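Lendstead Community Hall, kitchen and meeting room
Safety walk-through, 17 Jun 2019

Exits and doors
Both exits clear: YES. So good to see the stacked chairs gone from the back door!
Exit signs lit: YES
Door closer, kitchen side: NEEDS WORK. Slams hard enough to rattle the cups. The Hosel closer on the front door is lovely and smooth, so let's get the same one.

Fire
Extinguisher tags in date: YES
Fire blanket within reach of stove: YES. Moved to the left of the rangehood, much better spot.
Smoke alarms tested: YES, all 2 of them, and loud!

Electrical
Leads tagged: MOSTLY. The urn lead has lost its tag.
Switchboard labelled: YES. Whoever redid the labels in colour has done a beautiful job.
Meter reading: 1,411

Floors and furniture
Trip hazards: ONE. Lino lifting near the Skorargate entrance, taped for now.
Trestle tables: PASS. Locking pins all present, and the new Lindqvist hinges fold like a dream.

First aid
Kit stocked: YES, apart from burn gel. Gloves topped up with a box of 100.

To do before December
Burn gel, urn tag, door closer (quoted at $129), lino. 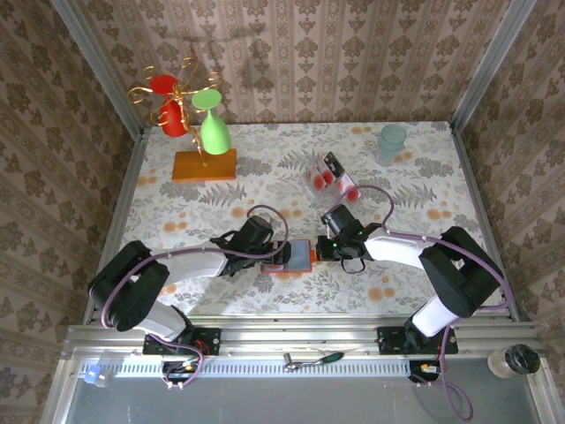 The lino is the one I'd do first, as the tape won't last through a busy month of bookings.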